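Home Notes Panels Bench Archive Contact

Open day at Akavell, Burnville

I drove out to Burnville in September for the Akavell open day. I build control panels for a living, mostly small ones, and I went with one question: can a general-purpose arm with a two-finger gripper pick panel components out of no fixture at all, and do it often enough to be worth the floor space. The invitation said demonstrations ran until 4 p.m. and that visitors could ask the cell operators whatever they liked. Both were accurate.

The building is a former seed warehouse with a good concrete floor and bad signs. Registration was a clipboard. The first hall had a palletizing cell behind a fence, which I have seen elsewhere and skipped. The second hall had the bench work, and I spent the rest of the afternoon there.

The cell I cared about is called Lennox. It is a single arm over a plain work surface, with a small camera at the wrist and a parallel gripper with black fingers. There are no trays, nests or locating pins. Parts are set down by hand wherever the operator feels like setting them, and the arm is asked to pick one by name. The parts that afternoon were pilot devices: push buttons, selector switches, emergency stops, each with its contact block already fitted.

Dougal Dow was running it. He wrote most of the grasp planning and was willing to talk about what it does badly, which saved time.

Pilot devices are a fair test. They are top-heavy or bottom-heavy depending on the contact block, they rarely stand straight on a bench, and almost every surface on them is a different material. A flush button offers a smooth metal band, then a knurled one, then rubber, then plastic, all within a short distance. The planner has to commit to one of those heights. Dow's preference is the housing, where there are two parallel faces. The bezel is round and shiny, and a pair of flat pads on a cylinder makes line contact only, so the part can swing when the arm accelerates.

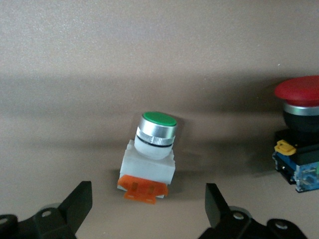
The approach is done in two stages. The arm first moves to a standoff pose chosen from a wide view, then the wrist camera takes over and corrects the pose as the fingers close the remaining distance. The correction loop is slow by machine-vision standards. I asked why they had not used a fixed overhead camera with better optics, and Dow said they had, for most of a year, and that the gripper itself blocked the view at exactly the wrong moment. With the camera on the wrist the fingers are always in view, and always in the same place, so they can be masked out or used as a reference. They use them as a reference.

Specular metal is still a problem. The software they call Panach handles segmentation, and it used to split a chrome ring into several objects when the light was hard. The fix was partly training data and partly softer lighting. I would call the lighting the larger share. Anyone planning to copy this setup on a shop floor with skylights should budget for a hood.

Neighboring parts are the other problem. A mushroom-head stop is much wider at the top than at the body, so a path that clears the body can still clip the head. Panach models each device as a stack of cylinders and boxes and checks the opened fingers against the whole stack. Dow put two devices close together at my request and the planner rotated the wrist before descending - a sensible answer, though it took long enough that I looked at the screen to see whether it had stopped.

Figures, as posted on the sheet taped to the cell: 957 picks logged in the current software version, 183 of them with a second part close enough to interfere. The sheet gave no breakdown of failures by device type. I asked for one and Dow said he would rather publish it with the next version. I would have liked it now, but I understand the reluctance. I saw 2 drops myself. Both were selector switches gripped too high, and both times the arm backed off and retried without anyone touching it.

Placement was less developed. The arm could set a device down upright in an open area. It could not put one through a panel cutout, align the anti-rotation notch and hold it while a locknut went on, which is the part of the job that costs me money. Dow agreed and said cutout insertion is next. It needs force feedback at the wrist, and the present gripper only reports finger position and motor current.

My conclusion for a shop my size: not yet for assembly, possibly for kitting. If I could tip a mixed delivery onto a bench and have the devices sorted into job bins overnight, I would take it at the current speed. Contact blocks would need to be fitted afterward, or the model library extended for every combination, and I stock a lot of combinations.

Practical notes. Parking is behind the building, entered from the north side. The coffee is from a machine and is free. The talk in the upstairs room repeats the handout. Bring a component of your own if you go next time - they will try it, provided it fits the gripper opening, and mine did not.

4 comments Share Older post Newer post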